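第三章 台面上的东西

2026年6月29日
Panagiotis Galanis 编写

3.0 从一句老话说起

凡是讲居家整理的书，差不多都有这么一句：“物有其位，物归其位。”这句话印在封面上很好看，写在课堂黑板上也很好抄。本书前两章讲的是衣柜和鞋柜，那两处地方，这句话还勉强管用，因为衣服和鞋子的种类有限，大部分人家也确实给它们留了专门的空间。到了台面上，事情就没有这么简单了。

本章说的“台面”，指家里一切高度适中、顶部平整、人站着伸手就能放东西的地方：五斗柜的顶，餐边柜的顶，洗衣机的盖子，玄关那块窄窄的搁板，暖气片上加的那条木板。灶台和餐桌不在本章之内，它们各有各的正经用途，放到第五章去讲。五斗柜的顶有没有正经用途，我教了这么多年，到现在也没有听到一个让我信服的答案。家具店会说那里可以放一盏灯、一只花瓶。请读者回想一下自己家里的五斗柜，上面是灯和花瓶的举手。

整理行业喜欢把台面问题说成习惯问题，意思是主人懒。我对这种说法一向不太买账。懒人家里的台面堆满了，勤快人家里的台面一样会堆满，只是堆的东西换得快一些。假如一种现象在性格完全相反的人家里都出现，那么拿性格来解释它，起码是偷懒的解释。

本章打算换一个问法。台面上的东西是什么？它的归处在哪里？归处离台面有多远？这几个问题听起来笨，好处是都可以去查，去量，去走一遍。“你为什么不爱整理”这种问题，查不了也量不了，学员被问得脸红，回家以后柜子上该有什么还有什么。

3.1 先看一个柜面

开课第一天，我通常不讲理论，先让学员看一个普通的柜面，给两分钟，让他们写下自己看到的东西。要求只有一条：写看到的，别写猜到的。

多数人做不到这一条。他们写“吃剩的零食”，写“忘了扔的垃圾”，写“擦到一半就走开了”。这些全是故事。故事编得越顺，人就越不愿意回头去核对它。整理工作里有相当一部分失误就是这样来的：整理的人认定某件东西是垃圾，随手扔了，过后才知道里面还有半袋。赔一袋零食是小事，下次主人还让不让你进门，就难说了。

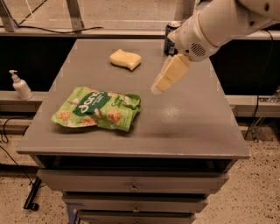

图3-1 灰色柜面上的零食袋与海绵

图3-1的柜子漆成哑光灰色，下面是抽屉，每只抽屉正中一个小小的金属拉手。柜面上有一只揉皱了的绿色零食袋，靠后一些放着一块浅黄色的海绵，长边是波浪形的。

请注意，关于这两样东西，我们能说的到此为止。袋子是空的还是满的？揉皱的袋子很容易让人觉得空，可是开过封再折起来的袋子也是这副样子，没开封而在购物袋底下压了一路的袋子，也可以皱得很厉害。袋子的上缘翻折过来，有学员据此断定“有人折过袋口，所以里面一定还有”。袋口自己塌下来也会折，这个“所以”站不住。要知道里面有没有东西，拿起来掂一掂，一秒钟的事，犯不着推理。

海绵也一样。它是干的还是湿的，看不出来。它是洗碗用的，擦柜子用的，还是洗车用的，也看不出来。学员里每次都有人说“海绵在这里，说明正在打扫”。我反问：你家厨房水池边上常年有一块海绵，你是不是常年在打扫？

这种较真不讨人喜欢，我知道。可是后面每一节的方法都以此为前提。观察阶段混进去的猜测，到了归类阶段就变成了“事实”，到了处置阶段就变成了垃圾袋里的东西，再往后就捞不回来了。

还有一个细节，放在这里顺便提一下。柜子有抽屉，袋子和海绵在柜面上。照“物归其位”的信徒看来，这正好说明主人不用功：抽屉就在下面，为什么不放进去？我的看法恰恰要反过来问：谁说它们的归处是这只柜子的抽屉？零食放进卧室的五斗柜，和衣服作伴，你愿意吗？海绵呢？把一块不知道干湿的海绵关进木头抽屉里，过几天拉开来闻一闻，就知道这个“归位”归得好不好了。

抽屉离得近，不等于抽屉就是归处。初学者看见收纳空间就想往里塞，塞完了台面光溜溜的，拍照很好看。东西从看得见的地方挪到了看不见的地方，主人第二天满屋子找海绵。这种做法在行里有个名字，叫“清面”，收费还不低。本书不教。

3.2 三种“归处”

为了说话方便，下面把归处分成几种。分类不是天经地义的，换一个人来分，完全可以分得不一样；我只保证这样分在上门干活的时候够用。

第一种叫同室归处，就是东西的归处和台面在同一个房间里。剪刀放在餐边柜上，它的抽屉就在餐边柜里，拉开就能放。这类东西如果还留在台面上，大致可以算到习惯的账上，也可以算到抽屉的账上：抽屉太紧，太满，或者前面挡着一把椅子。上门的时候先去拉一下那只抽屉。拉不动的话，就不要再跟主人谈习惯了。

第二种叫异室归处。海绵多半属于这一类，零食也多半属于这一类。东西要回到归处，人得穿过至少一道门。台面上的东西绝大部分是这一种，这是我的经验之谈，没有谁给它盖过章。后面3.4节有一组数字，读者可以自己掂量。

第三种叫没有归处。电器的备用旋钮，邻居还回来的盖子，不知道配哪把锁的钥匙，孩子从学校带回来的陶土小碗。这类东西主人从来没有给它安排过地方，它在台面上不是“没有归位”，它压根儿就没有位可以归。劝主人“物归其位”，在这里等于一句空话。先要做的是定位，定了位之后的事才叫归位。

有的教材还列出第四种，叫“台面即归处”，比如固定放在那里的台灯和相框。我把它们排除在外，只要主人说一句“它就放这儿”，我们就不动它。至于它好不好看，不归我们管。

有一种情况容易和第二种弄混，就是“正在用”。主人在柜前修一件东西，工具和零件摊了一桌，人去接电话了。这个时候台面上的每一件东西都在它应该在的地方。上门的人不问一声就开始分拣，帮的是倒忙。怎么判断是不是正在用？没有办法从外观判断。要问。本章凡是写到“要问”的地方，都请照字面去做，别用眼神代替，也别用“我看你这个好像不用了吧”这种句子代替，这种句子里答案已经替人家填好了。

3.3 食品、清洁用品和饮料放在一起

上面说的是一件一件地看。台面上的东西常常是几样凑在一处的，凑在一处又会带来新的误会。

最常见的误会，是把挨着的东西当成一组。零食袋旁边有一罐饮料，有人就说这是“一顿下午茶”，连带把旁边的海绵也说成是“准备擦桌子用的”。三样东西可以是三个不同的人在三个不同的时候放下的。我不敢说一定如此，我只是说，相反的那个说法同样没有依据。

分组的时候，本章只认归处，不认邻居。零食和饮料也许都归厨房，那它们可以放进同一只提篮一起送走；也许主人的饮料一向放在车库的架子上，那就得分开。清洁用品无论挨着什么，单独拿，单独放。海绵和食品放进同一只提篮，是本课程实操考核里直接扣分的动作，尽管海绵看上去很干净。看上去干净，跟上一节说的一样，只是看上去。

再说标签。带包装的东西比不带包装的好办，包装上有字。图3-2那只绿色袋子，深绿的横条上印着白色小写的“dang”，袋面上是一些膨化食品模样的图案。看得清品牌，对归处有没有帮助？帮助不大。品牌不会告诉你这家人把零食放在哪个柜子里。学员很爱读标签，读完觉得自己掌握了情况，实际上只是多认识了一个牌子。标签上真正要看的是日期和开封后的保存方法，这两样往往印得很小，常常还在背面，不拿起来是看不到的。

饮料罐也有它的麻烦。同一张图里，海绵右边靠后立着一个深蓝色的罐子，白色标签上有些小字。罐子立着，拉环那一面朝上，开没开过，站在柜子正前方不一定看得出来。拿罐子的规矩是：一律当作开过的、有东西的来拿，竖直，平稳，另一只手不拿别的。按这个规矩干活会慢一点。拿着一个以为是空的罐子往垃圾袋里一倒，洒得一地，那可就更慢了。

柜子本身也要看。灰漆的台面容易显得“耐脏”，卖家具的人也爱这么讲。留意一下图3-2台面前沿，那道方方正正的厚边上有些小的磕碰和磨损。前沿是人手和物件经过最多的地方，有点磨损不稀奇，但究竟是怎么磕的，什么时候磕的，从痕迹上读不出来。上门前把它记下来就行，写“前沿有小处磕损”，不要写“因长期使用磕损”。后面那半句没有人能替你作证，万一主人说搬来时还好好的，这半句就是你给自己找的麻烦。
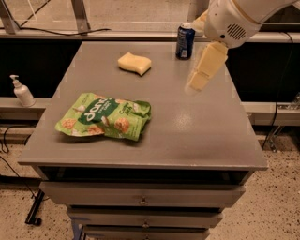
3.4 Stokcombe的记录说明了什么，没有说明什么

本课程在Stokcombe做过一次台面记录，参加的有46户人家。学员上门，不动手，只登记柜面上的东西和主人说出的归处，前后得到3430条登记。引用这组登记的人不少，引用的方式我大多不赞成，所以在这里把它讲清楚。

一条登记是指“某一次上门时，某一件东西在某一个台面上”。同一块海绵，上个礼拜在，这个礼拜还在，就是两条。因此3430条绝不等于3430件东西。有一本流传很广的小册子说“普通家庭台面上堆着上千件杂物”，出处标的就是我们这份记录。作者大概没有翻到说明页。

再说这46户是怎么来的。他们是自己报名的。愿意让陌生学员每个礼拜来看自家柜面的人，和不愿意的人，很可能不是同一种人。太乱的人家不好意思报名，太整齐的人家没有必要报名，剩下的是中间这一截。拿中间这一截去推断所有人，胆子未免太大。

那么这份记录有什么用？它有一个用处，就是能看出同一件东西会在台面上停多久，以及它的归处在哪里。登记里，归处在别的房间的东西，反复出现的次数明显多于归处就在同室的东西。这和3.2节的说法对得上。对得上不等于证明，因为“归处”是主人口头说的，而人对自己家里的东西该放哪里，说法往往比做法要整齐得多。有位主人在登记里三次说出同一把卷尺的三个不同归处，每一次都很肯定。

后来在Drorivville又做了一次，规模小些，39户。那一次要求主人先写下归处再开柜门，口头临时编的情况少了一点，结果里“没有归处”这一栏立刻变长了。我觉得第二次比第一次可信，理由也只有这一条。两次的登记员不同，季节不同，房子的大小也不同，把两次的数字放在一张表里比来比去，请不要这样做。

3.5 关于“一步归位法”

讲台面绕不开Koutsoukos的“一步归位法”。这套方法主张在每个台面旁边放一只周转篮，所有没有归位的东西先进篮子，晚上统一送回各处。它的宣传材料写得很热闹，课时费是300欧元，附送篮子一只。

篮子这个主意本身没有什么不好。把跨房间的路程集中到一趟走完，确实省脚力，本章后面的练习也会用到提篮。我怀疑的是“晚上统一送回”这几个字。方法的全部效果都押在这一步上，而材料里关于这一步，只有一句“养成习惯即可”。假如养成习惯真的这么容易，篮子本来就用不着买。

在Bikton的实习点，我们让几户人家试用过周转篮。头几天柜面上确实清爽，篮子里的东西晚上也确实有人送。再往后，各家就各有各的样子了。有一家坚持得很好，因为那家的父亲每天晚上反正要楼上楼下关窗，顺手就拎了。有一家把篮子放到了柜面上。于是柜面上多了一只篮子，篮子里有了一层底，东西照旧放在篮子旁边。

只有几户人家，我不打算从中得出什么结论，只请读者在别人向你推荐任何一种“法”的时候，多问一句：这个方法里最费力的那一步是谁做，什么时候做，他那时候本来在做什么？那位父亲的例子值得想一想。他并没有养成新习惯，他是把篮子挂在了一个旧习惯上。

周转篮还有一处隐患，和3.3节有关。什么都往里放的篮子，迟早会把食品和清洁用品放到一起。要用篮子，就用两只，并且把两只做成一眼能分开的样子。Koutsoukos的材料里对此只字未提，附送的篮子也只有一只。

3.6 本章的安排和用具

后面各节按上门的顺序来写。3.7节讲登记，登记表的样式见附录，请照表填，不要自己添“印象”一栏，往届学员添过，填进去的全是评语。3.8节讲问话，主要是怎样问得短。3.9节讲搬运，包括提篮的拿法、罐装和瓶装物品的拿法、揉皱的软包装怎样拿才不会从底下漏出来。3.10节讲擦拭台面，放在最后，因为总有人一进门就想先擦。台面上还有东西的时候擦，只能绕着东西擦，擦出来一圈一圈的印子，移开东西以后还得重来。

用具很简单：登记表，铅笔，两只颜色不同的提篮，干布和湿布各一块，一卷美纹纸胶带。胶带用来给“没有归处”的东西做记号，贴在托盘上，别贴在东西上，漆面和软包装都经不起撕。布请自己带，不要使用主人家的海绵，哪怕它就放在台面上，哪怕主人说随便用。主人说的“随便用”，指的是哪一块、用在什么地方，多数时候双方想的并不一样。

时间上，一个普通柜面的登记和问话留出一刻钟足够。搬运花多久，看归处有多远，提前许诺“半小时搞定”的人，多半没有去看过楼梯。

3.7 登记：写看得见的

登记从左到右，从前到后。先写物品名称，名称往宽里写。拿不准是饼干还是薯片，就写“袋装零食”；拿不准是洗碗海绵还是清洁海绵，就写“海绵”。名称写宽了，后面还可以改窄；名称写窄了又写错，后面看表的人会一路错下去，因为他手里只有你的表。

再写状态。状态一栏只许写不动手就能确认的情况：立着，平放，有褶皱，袋口翻折。“空”“满”“干”“湿”“过期”这些词在第一遍登记时一律不写，等得到主人同意、拿起来看过以后，在第二遍登记时用另一种颜色补上。两遍之间有出入，保留两遍的写法，不要把第一遍涂掉。涂掉以后表是干净了，你也就再不会知道自己哪里爱看走眼。

归处一栏，请主人说，你来写，照原话写。主人说“就那边吧”，你就写“就那边吧”，然后接着问是哪边。主人答不上来，写“未定”。这一栏写“未定”不丢人，登记员替主人编一个才丢人。

课前准备：下次上课前，选自己家里的一个台面，按上面的写法登记一遍，隔一天再登记一遍。两遍之间不要刻意收拾，也不要刻意不收拾。九月开班的学员请把两张表都带来，讲台上不收照片。

页脚：家政与居室管理教程编写组 教材勘误请寄编写组信箱 版权所有，未经许可不得翻印 返回页首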